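Teaching the Arm to Clear a Table: A Guide for Teams Starting the Tableware Task

Posted 8/10/19 by Ewan Dunstan, Utport Robotics Club

Every year the Utport club picks a household chore and spends a season getting an arm to do it badly. The year before last it was folding towels. This season it's table clearing, and since I've now explained the plate section at the whiteboard more times than I care to remember, I'm writing it down. New members should read all of it before touching the arm. Old members should read the part about speed limits, and they know who they are.

What you're building

The task in the Peletti student challenge goes like this. A table is set with plates, mugs and cloth items. Your arm has to pick up each plate, lift it, and put it in a drying rack. Mugs and cloths are obstacles for the plate round and targets later on. You get 900 seconds. That sounds generous until you've watched an arm spend the first chunk of it thinking about a saucer.

You'll need:

The club arm, with the two-finger gripper fitted
The wrist camera and its cable (the good cable, with the tape on it)
A laptop with the Tokar control package installed
Plates, at least 4, and not all alike
Foam mat for early practice
Dustpan

Step 1. Set up and home the arm

Bolt the base down before you power anything. Two bolts on the diagonal are not enough. We have tested this.

Switch on the controller, wait for the green light, then run the homing routine from the Tokar menu. Keep the table bare while it homes. The arm takes a wide swing to find its limits, and it has no opinion about what's in the way. When it stops, check that the number on the screen for the wrist joint reads zero. If it doesn't, home it again. If it still doesn't, somebody has loaded last year's towel settings, and you'll find the right ones in the folder called "final_new".

Step 2. Check the fingertips

The fingers come to a point, which suits plates. A rim gives you very little to hold, and a wide flat finger pushes it away before it gets a grip. Wipe both tips with a damp cloth and let them dry. Anything greasy on there turns a plate into a bar of soap. Pizza has been eaten near the arm before, and the log files show it.

Close the gripper on a folded piece of card. Pull the card. It should come out with a bit of a fight. If it slides right out, the fingers aren't meeting squarely, so loosen the small screw at the back of each, close the gripper by hand, and tighten again.

Step 3. Drive it yourself first

Before writing any code, do the whole pick by hand with the joystick. People hate this step. They joined to write software and they're being asked to play a very slow crane game. Do it anyway, until you can manage 20 clean lifts. You'll learn which way the wrist wants to turn, where the arm runs out of reach, and how little you can see once the gripper is down by the table.

The approach that works for us:

Come in from the side, low, with one finger above the rim and one below.
Stop just short of the plate and look at the camera view.
Creep forward until the rim sits well inside the gap.
Close slowly.
Lift straight up a little way and stop.
Look again, then turn the wrist until the plate is standing close to upright.

A plate lying flat on a table leaves almost no room for the lower finger. In practice rounds you're allowed to set a plate with its rim over the table edge, or propped on a strip of foam. In the real thing you aren't, so start with the prop and take it away once you're bored of succeeding.

Step 4. Get the grip depth right

Most dropped plates come from gripping too close to the edge. The hold looks fine while the plate is level and then the wrist turns, the weight shifts, and the whole thing pivots between the fingertips like a weather vane. You want enough plate between the fingers that the tips press on the front face and the underside at the same spot, one opposite the other. 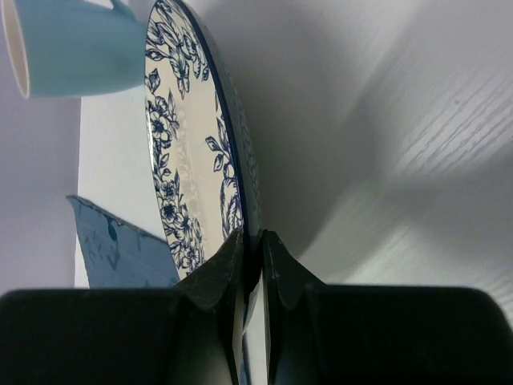

Once you have a depth you like, save it as a named pose in Tokar. Give it a name a stranger could understand. "rim_side_deep" is good. "ewan2" was bad, and I have apologized for it.

Now the force setting. Begin low and come up one notch at a time, lifting and turning at each notch, until the plate stops creeping. Then add one more notch and leave it alone. The urge to squeeze harder will come over you the first time something slips. Check the depth first. A plate gripped in the wrong place will slip at any force you like, right up to the one where it makes a noise.

Step 5. Collect your practice runs

Turn on recording and repeat the pick, changing one thing per set. Move the plate. Swap it for another. Put a mug on the left, then on the right. Drop a cloth next to it, crumpled in one set and flat in the next.

Use patterned plates as well as plain ones. Our first season of vision work was done with a stack of plain white plates on a white table, and the software became extremely good at finding shadows. Printed flowers, colored rims and raised edges all help you find out what your code is looking at. Sometimes it's looking at a petal. Better to learn that in the workshop.

Label each run right after you make it: good, slipped, missed, or other. Write a few words for "other". A run labeled "other" with no note is a small gift of misery to whoever sorts the files, and this season that's me.

Step 6. Hand over to the program

The starter script is in the Sandhu folder on the club drive (that's the name of the old workshop, don't ask me why the folder kept it). It does four things in order: find a rim, move to the side pose, close, lift. Run it with the speed limit on 2 and a hand on the stop button. The speed goes up to a number I won't print here. You don't need it. Yes, you. The time you lose on a slow approach is small, and the time you lose picking bits of a dinner plate out of the cable tray is most of an evening.

Watch the first run without helping. When it goes wrong, hit stop, leave everything where it is, and save the last camera view before you tidy up. Half the useful information is in where the arm thought the plate was, and it disappears the moment somebody kindly puts everything back.

Step 7. Placing in the rack

Placing is fussier than picking. The plate has to go in close to upright, lined up with a slot, and you're holding it by one side, so the far side will be a bit off from where you think. Lower until the screen shows the wrist force drop, which means the rack has taken the weight. Open the fingers a little. Wait. Open the rest of the way, then back straight out. Swinging the wrist as you leave will take the plate with you.

Common problems

The plate spins as it's lifted. You're too near the rim. See Step 4.

The lower finger scrapes the table. The side pose was saved with the foam strip in place, and you've since removed the strip. Save a new pose.

The arm picks up the cloth along with the plate. Impressive, but no points. Raise the approach a touch or start from the other side.

The program says "no rim found" and there's plainly a rim. Look at the lighting. The window end of the bench gets glare late in the day, and glazed plates make the most of it. Pull the blind.

The gripper opens for no reason in mid-air. Cable. Use the one with the tape on it.

Before you leave

Park the arm, power down the controller, and copy your runs to the drive with your initials. Wash the plates if anyone ate off them, which the rules forbid and which happens weekly through August. Put broken pieces in the marked box and add a line to the breakage sheet. The sheet has a column for cause. "Robot" is no longer accepted as an entry.

Next guide: mugs, and why handles are worse than they look.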